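Back on the bench in June with the two grippers I've been meaning to compare, the Mudia and the Stelmakh. Both went on the same arm with the same controller, and I left the speed settings alone between swaps. The Mudia took 14 minutes to mount and the Stelmakth plate took longer — the bolt pattern is fussier than the drawing lets on.
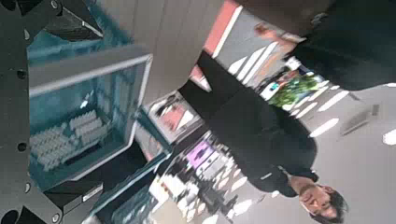
Does the wrist camera need recalibrating after every swap? Only if the bracket comes off with the gripper, and on this mount it stays put.

I ran 43 picks with each, grey bins only. The Mudia dropped two. The Stelmakh dropped five, mostly on thin parts, where the fingertips don't quite meet. Ihor Lysenko reckons softer pads would fix that and he may be right, but I haven't any on hand. Thin rods are still the part I'd judge a gripper on. 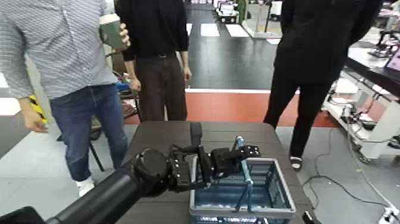
Gripper at the light-blue rod in the basket.

I'm keeping the Mudia on for now. Next up is the Plollard controller, once I've sorted out the cable for it.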